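4. The open-day demonstration

4.1 Setting and task

The demonstration was held at the Brernel site in September, as part of the yearly open day. The robot stood at a cloth-covered table with a folding divider behind it and was asked to fetch, move and put back household goods named by visitors. Figure 3 gives the robot's own view of the table.
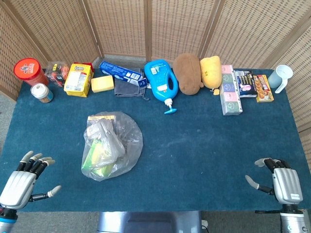 Figure 3. Work area at the open day, seen from the head camera, with both hands near the front edge of the table.

Hauksdóttir, in a written comment on an earlier draft of this section, objected that a public session of this kind "measures the patience of the visitors as much as the skill of the machine", and asked that the results be kept apart from the laboratory trials in Section 3. We have followed that advice. No figure given below is pooled with the laboratory data, and the success rates in the two sections should not be compared directly. The visitors chose the objects and the wording of the requests, and their choices were far from even.

The goods were of the kind found in a kitchen cupboard or a child's room: a red canister with a lid, a small jar, several cardboard boxes, a yellow sponge, a pump bottle, two plush toys, tissue packs and a measuring cup, among others. They were chosen to give a spread of stiffness and surface. Most were placed in a row along the back of the table, which left the middle and front free for handling. Single items could be set apart from the row, as with the crumpled clear plastic bag in Figure 3. The bag counts as one object in our records, whatever it holds.

4.2 Procedure

Each turn began with a spoken request from a visitor, repeated by the operator into the microphone. The repetition was needed for two reasons. The hall was loud, and the speech module had been trained on near-field recordings only. The operator was told to repeat the visitor's words without change, including any hesitation or correction, and to add nothing that would help the system find the object.

The request was passed to the Plurar planner, which returned a target and one of four actions (pick, move, hand over, put back). The planner could also decline. If it declined, the visitor was invited to say the request again in other words, once only. A second refusal ended the turn and was recorded as a failure of understanding. It was not recorded as a failure of grasping, even where the operator believed that the grasp would have been easy.

Grasps were carried out under the Davus hand controller, with the settings given in Section 2.4 and no changes for the day. The choice of hand was left to the planner. Objects to the left of the midline were normally taken with the left hand and those to the right with the right hand, but the rule could be overruled where a neighbouring object blocked the approach. Passing an object from one hand to the other was switched off. It had been reliable in the laboratory but slow, and visitors standing at the rope tended to take the pause for a fault.

Before the doors opened, the head camera was calibrated against a printed board laid flat on the cloth. The calibration was checked again at noon. The error had grown slightly between the two checks, but stayed within the limit given in Section 2.2, and the morning data were kept in full.

The divider was a practical choice. In a rehearsal without it, people walking behind the table entered the depth image and were at times grouped with the taller objects. A plain screen would have served better for segmentation, since the woven panels produce a fine repeated texture to which the edge detector responds weakly. The response was low enough to be removed by the existing threshold — no retraining was carried out.

The felt cloth had the opposite effect. Its even colour made light objects easy to separate, and it kept flat items from sliding when a fingertip touched them off centre. Dark blue packaging was harder to separate from it, and in poor light the lower edge of such a box was sometimes placed too high. We return to this in Section 4.4.

4.3 Results

A total of 100 turns were recorded. Of these, 26 ended without the requested object reaching its goal. The failures were sorted by hand into those of understanding, of perception and of grasping, using the planner log and the joint data. Where a turn showed more than one fault, the earliest was taken as the cause.

Failures of understanding were the largest group. Visitors seldom used product names. They asked for "the soft one", "the thing for washing up" or "whatever is next to the toy", and the last form was the most difficult. The planner handles relations between objects by reading positions from the camera image, so that "left" means left as seen by the robot. Visitors facing the robot meant their own left. The planner had no means of telling which was intended, and it did not ask. A sign showing the direction was put up after the first hour and made little difference.

Failures of perception were fewer and were mostly tied to overlap. Where one item lay on or partly in front of another, the two outlines were sometimes joined and the grasp point was placed on the boundary between them. The clear plastic bag gave a different problem. The depth sensor returned values from the surface in some places and from the contents in others, and the outline changed from one reading to the next. The planner treated this as low confidence and declined more often than it tried.

Failures of grasping were least common. The plush toys were picked up on every attempt, which agrees with the laboratory results for soft bodies. The pump bottle was less secure when lying on its side, as the fingers tended to close on the narrow neck. Thin boxes were held well once lifted, but were sometimes pushed back a short way as the hand approached. No object was damaged and no turn was ended by the emergency stop.

The median turn took roughly 3 minutes from the end of the request to the release of the object. Most of this was planning. Arm speed had been reduced for the public session, but the effect on the total was small.

4.4 Limits of the session

Three points should be borne in mind. First, the visitors were not sampled in any controlled way. Those who took a turn had chosen to stand at the front, and many had watched several turns before speaking. Later requests were shorter and used more of the wording that had been seen to work. The system was fixed throughout, so any rise in success over the day should be put down to the visitors.

Second, the layout was reset by hand between turns. The operator worked from a printed plan, but small shifts in position were not measured. We cannot separate their effect from that of the changing light, which came partly from the roof windows and was weakest late in the afternoon. The missed lower edges on dark packaging fall mainly in that period.

Third, the objects were few and the planner had seen all of them, or close variants, in its training set of 2,000 labelled views. The session says nothing about new objects. A bag brought by a visitor was tried after the recorded turns had ended, and the planner declined it twice.

The logs for all turns, with speech removed, are held with the laboratory data. The hand-sorted failure labels are stored in a separate table, together with the rules used to assign them. Borderline turns are marked there and keep both candidate labels.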